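My grandmother left me 39 letters, a recipe for plum cake nobody can stand, and the key to an apartment in Nametitz with five flights of stairs and no elevator. I went on a Monday. I took the slow train and ate a terrible sandwich (egg, never again) and got there with 15 minutes of daylight to spare.

The neighbor, Nandini Bhat, let me in because the key didn't fit. "She changed the lock after the Prado business," she said, like I'd know what that was! I did not know what that was. I said "oh, of course" and she made us tea.

So I started with the jewelry, since it was the one job I could do sitting down.
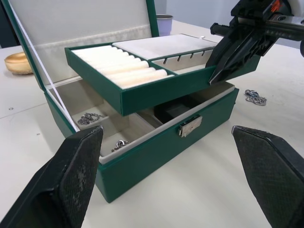 Grandma never wore rings, not one, not even a wedding band, and she used to say they got in the way of the dough. So why the rows and rows of ring rolls? I ran my thumb along the cream padding and felt silly for being sad about it. Under the tray it was mostly chains, a silver one all crumpled up in its little section, and the one with the bluish bits was already out on the table in a knot. I picked at that knot until my tea went cold.

"She wore that one to Pundberg," Nandini said from the doorway. "The summer she was married."

"Grandma got married in the winter," I said.

Nandini looked at the chain for a while, and then she went to put the kettle back on.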